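Linen room: cloths, colours and folding

Trinh Trương has finished going through the cloth cupboard at Brivero and everything past mending has been taken out. What is left is clean, sorted by colour and back on the shelves. The count on August 21, 2020 was 407 cloths, down from 973 in April, and we have ordered 200 more in green from Zolell.

Colours stay as they were. Green is for tables and benches, and dark red is for the kitchen. Please don't put the two in the same wash. The reds still let go of their dye, and Liam Pilkington has a bag of pinkish-grey ones in his office for anyone who needs rags for the shed.

Folding is where most of the questions have come from. Lay the cloth flat, bring the long edges together so you have a strip, and smooth it from one end to the other before you fold it up short. Do one cloth at a time and leave the rest in a pile to the side.

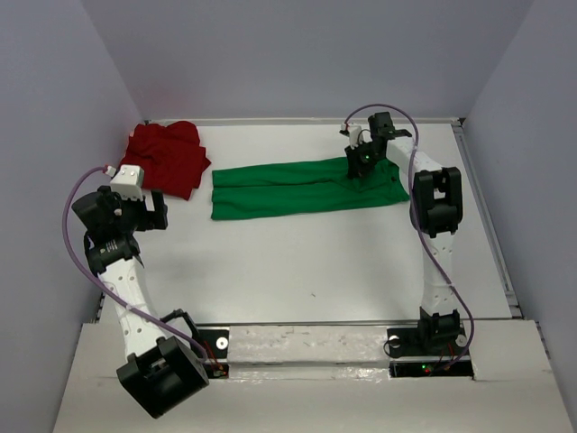

Do the red cloths need to be folded the same way as the green?

The fold is the same for both colours, but reds go on the bottom shelf and greens on the two above it. If a cloth has pulled out of shape and the corners won't meet, line up one long edge and let the other fall where it does.

Damp cloths go on the rack by the back door, not in the cupboard. Iona Nisbet empties the rack at 9 each morning. The new greens need a wash before they are used, and Thiện Phùng will be doing those in small loads as they come in. Torn ones can be left in the tub under the sink.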